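Sim Demos for Policy Training: how many is enough, and does the mug matter
Board: Manipulation / Data Collection
Page 1 of 1

saltatside_arunas
Posts: 169

Resurrecting my own question from September, when I was told to "just collect more" and, like a fool, did.

Task is a tabletop pick and place in sim. Two humanoid hands, marble counter, mug, little black container, big brown desk organizer with compartments. The container goes in the organizer. A toddler could do it, and unlike me the toddler would not need a headset and a neck massage afterward.

We now have 1,072 teleoperated episodes. The policy is very good at approaching the organizer. It is very good at leaving the organizer. What it does in between I would call interpretive.

Every episode begins from the same rest pose, hands up at the front edge, thumbs toward each other, like it's waiting to be handed a baby.

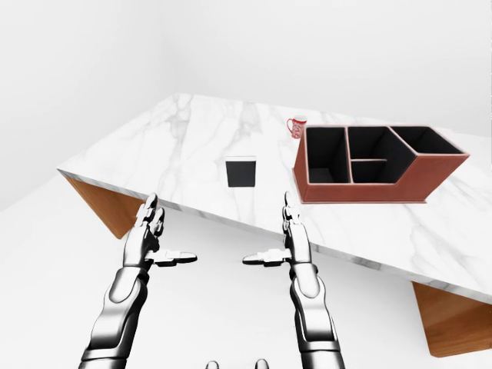

My suspicion is that the pose is fine and the spread of object positions is what's hurting us. The randomizer moves things, but by so little that you'd need a ruler to be offended. Arguing against me is my colleague Birutė, who thinks the demos themselves are bad. Since I recorded most of them, I have taken this in the calm spirit you'd expect.

Logging goes through Clodo at 20 Hz, if that matters.

kutt_b
Posts: 8

Hello, I am the colleague. Birutė Kütt, first time starting trouble here.

I watched a stack of these at double speed. In a good half of them Arūnas gets the hand over the container, stops, thinks about his life, and then grasps. The pause is in the data. The policy has learned the pause beautifully. It hovers with real conviction.

So yes, widen the randomizer, I don't object. But you'll get the same hover in more places.

cidow_fan
Posts: 412

+1 to the pauses. Trim idle frames before you train. Anything under a small velocity threshold for longer than half a second, drop it. We did this on a drawer task and the dithering went away overnight.

gradient_dissent
Posts: 2260

Please don't do that blindly. Some pauses are the task. If the fingers are closing and the wrist is still, your threshold throws away the grasp, and then you get a policy that sweeps majestically past the object with an open hand. Ask me how I know. Threshold on all the joints, fingers included, or leave it alone.

Also, how many cameras does the policy get? If it's only the head view, I'd look there first.

saltatside_arunas

Head view only. It moves a bit, because the operator's head moves a bit, because the operator is a person with an itchy nose. Compare the earlier picture with this one from the same setup. 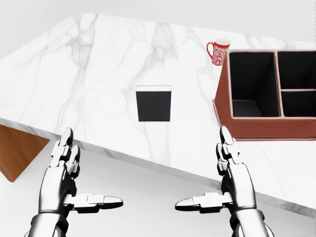

Closer head view. Container between the hands, organizer running out of view on the right.

gradient_dissent

Well, there you go. Your target is half missing. From that view I'd have said the organizer has three compartments. In your first picture I get four. If I can't tell which box I'm looking at, I don't see why your network should.

kutt_b

That is annoyingly reasonable. I'd still like it noted that a policy with a perfect view would also hover.

saltatside_arunas

Noted, carved in marble, we have plenty.

cidow_fan

Wrist cameras. One per hand. It's sim, they're free.

urbonaite_lab
Posts: 37

Free until you want to run it on hardware and find out where the cable goes. I'd lock the head pose for the first second of each episode and make sure the whole organizer is in view before recording starts. Boring, costs nothing, and you can check it automatically.

I disagree with everybody about the old data, by the way. Don't re-record it all. Filter out the episodes where the target leaves the view, train on what survives, see how bad it is. I've watched people throw out months of work over a problem that was in a fifth of it.

gradient_dissent

And I've watched people spend longer filtering bad data than it took to collect it. It's a pick and place. Two afternoons with a fresh operator and you'd have a cleaner set.

saltatside_arunas

"Fresh operator" is a polite way to put it.

Plan as of 4 pm: filter first, per Urbonaitė. Then new episodes with the head locked at the start and the randomizer turned up to where the mug travels a visible distance. Birutė is driving. I have been asked to hold the clipboard.

kutt_b

He paused before handing me the headset.

cidow_fan

Post the success rates when you have them, both sets please. And what threshold did you end up using on the fingers?

saltatside_arunas

None so far. Will try it per joint on the filtered set and put the numbers in this thread.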